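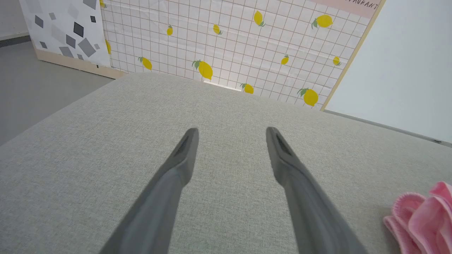

Home Products Tutorials Parts Forum Contact

Setting Up the Plisora Wrist Camera Kit for Soft Pickups

I've had the Plisora kit on my bench since July, and enough of you have written in asking how I got mine going that I thought I'd sit down with a pot of coffee and put the whole thing in one place. The kit is sold by Nunari and comes with a two-finger gripper, a small camera that mounts at the wrist, one long cable, one short cable, and a little bag of screws that you should pour into a dish right now, before you read any further (I'll wait!).

You will need an arm with a standard tool flange and a computer running the Seol software. I'm going to assume your arm already moves when you ask it to. If it doesn't, Ansel Castellanos wrote a very patient guide to that over in the Tutorials section, and I'd start there and come back.

Mounting the gripper

Turn the arm off at the wall. Hold the gripper against the flange with the arrow pointing away from the elbow, and start all the screws by hand before you tighten any of them. I went around tightening one at a time my first go and ended up with the whole thing sitting crooked, which I didn't notice until the calibration kept failing an hour later. Snug is plenty. The short cable goes from the gripper to the wrist, and the long one runs back along the arm with a nice generous loop at every joint.

Aiming the camera

Plug the camera in, open Seol, and choose Live View. With the fingers partway open, you want both of them coming up from the bottom of the picture and leaning in toward each other, with a good wide gap between the tips. The tips should land close to the middle. Mine look like two dark gray posts with a narrow dark slot on the inside of each, and once I could see both slots I knew the angle was right. If you only see one finger, loosen the camera bracket, nudge it sideways, and check again. Tighten the bracket when you like what you see, and then look once more, as tightening it can shift things a hair.

Picking a work surface

The printed booklet tells you to use a bare tabletop, and for blocks and boxes that's fine. For cloth I much prefer something padded. A light gray upholstered surface with a tight weave has been wonderful for me. The fingers can press down a touch without that awful knock, and anything bright stands out against it. I start everyone on something pink and ruffled, because there are so many folds to grab and it's easy to find on the screen.

Don't fuss over what's behind your surface. I've got lemons on a pink grid back there, next to a board of gray diamonds, and the software manages. It did complain until I ran the background step, so please don't skip that one. Go to Scene, then Learn Background, clear the work surface, and let it count up to 1000. That took roughly 10 minutes on my old laptop.

Your first pickup

Put your cloth toward one side of the surface, well clear of the fingers. In Seol, click on the cloth and set the grip force to 25. Set the approach height to 6 and leave everything else alone. Press Preview first and watch the dotted path on the screen. If the path looks sensible, press Run and keep one hand near the stop button, the way you would with any arm.

If the fingers close on nothing, lower the approach height one step and try again. If they bunch up the padding along with the cloth, raise it one step. Thin fabric sometimes wants a lighter grip, and Mal-soon Hong, who answers the support mail at Nunari, told me to drop the force a little at a time until the cloth slips and then go back up by one. I've done it that way ever since and it saves a lot of guessing.

Is it worth buying?

I think so, if cloth is what you're after. The camera bracket is my one real gripe. It has a single screw and deserves two, and I check mine every time I sit down. The software is friendly, and the fingers have held up nicely. Spare fingertips are listed on the Parts page under the same name as the kit, and the long cable is sold separately there too.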